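Furnbridge container swap shelf is back for spring

14 September 2023

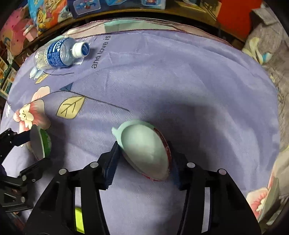

Got a drawer full of lunch tubs and nothing that fits on top of them? Good news! The Furnbridge swap shelf has reopened in the foyer of the Angate Street library, and it's already looking like a bumper season.

The idea is dead simple. Drop off any clean plastic or glass food containers you don't need, with or without lids, and take home whatever suits your kitchen. Odd bits are more than welcome (someone out there has the other half, promise). By closing time on the first day, 63 pieces had come in and 17 households had gone home with a matching set, a cracking start for a shelf that ran on a single trolley last year.

New this season is a sorting table grouped by shape and colour, so there's far less rummaging. There's also a mending session on the 19th, where you can bring in a thermos with a tired seal or an esky with a broken hinge and have a go at fixing it over a cuppa.

The shelf is open during library hours, from 9 am on weekdays, and will stay up until the end of November. Entry is free and no booking is needed. Please rinse everything first and leave cracked tubs at home.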